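Running the clock: blind structures at a small poker club

Cheng-en Fung has directed the monthly tournament at the Natness card club for eight years. He sets the blind schedule, the starting stacks and the break times, and he writes up each event afterwards in a plain ledger that he keeps with the cards. We spoke on 24 May 2018, the morning after an event that had overrun, and most of the conversation was about why.

A tournament's length, he says, is fixed by the number of chips in play and the speed at which the blinds go up. "People think a long night means slow players. Slow players cost you a few minutes. The schedule costs you hours." The last event had 46 entrants with 1,000 in chips each, which puts 46,000 on the tables at the start. His working rule is that the final hand is usually played when the big blind has reached a twentieth of the total, so for that field the level to look for is 2,300, and he sets the finish by the nearest level on the sheet.

The sheet in use was one he had inherited. It opened at 5 and 10 and went up by small steps, with two levels near the middle that differed by very little. Fung has since taken both out. "A step of less than a quarter does nothing. You have used a whole level and the pressure on the short stacks is the same as it was." He prefers rises of between a third and a half, with the larger ones early, when the stacks are deep enough to absorb them.

Levels at Natness last 30 minutes. He has tried shorter ones and went back. At a table of eight with a player dealing, he expects each seat to see the blinds twice in a level, and below that he considers the order of seating to matter too much. The club deals its own cards, so the figure varies with who is sitting where.

Colouring up is the other item in the ledger. When the smallest chip is no longer needed for any bet, it is taken off the tables and exchanged for the next value, with the odd chips raced off by drawing cards. Fung does this only at breaks. Doing it in play, he says, stops every table for the length of the slowest exchange, and the errors are harder to trace. He checks the total after each exchange against the total at the start. In May the two figures disagreed by a single chip of the second value, and he restarted the clock anyway and noted it.
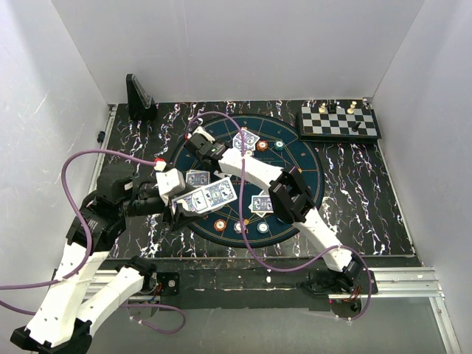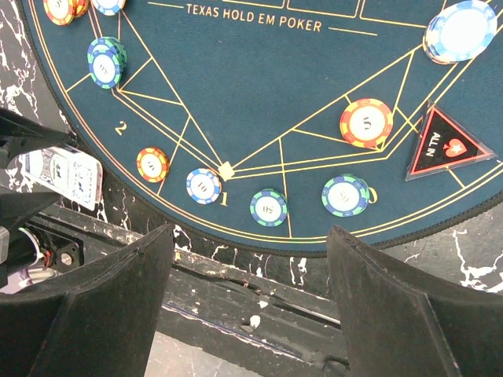 Kowalczyk would keep the old schedule, small steps included, and has told the club so in writing. The argument is that the regulars at Natness come for an evening of cards, that a steeper sheet sends a third of them home before the first break, and that an overrun is a fair price. The letter also asks for a re-entry period, which Fung has so far refused.

He takes the point on early exits. "That is a real objection. The answer is a side game, and we have the tables for it once two have broken." On re-entry he is firmer. Every re-entry adds a full stack to the total, and the total is what sets the finishing level. A sheet drawn up for a known field no longer holds if the field can grow during the first four levels, and the director finds out only when entries close.

The timing software is Gendside, which the club moved to after its wall clock failed. Fung uses the countdown and the level display and ignores the rest. It will suggest a schedule from the number of entrants and a target finish, but he found that the suggestions rounded to chip values the club does not own. He works the sheet out on paper and types it in.

Antes are under review. At Fidby, where he plays as a guest, the big blind posts a single ante for the whole table, and he timed several levels there. The hands went faster, mainly through there being no argument over who had failed to post. His reservation is about short-handed tables, where one ante for the table weighs more heavily on each player. He intends to halve it at four players and drop it at three.

The revised sheet has fourteen levels and two breaks, the first after level four and the second after level eight. The smallest chip leaves at the first break and the next at the second. Players will get a printed copy on arrival, with the rule on late seating on the back.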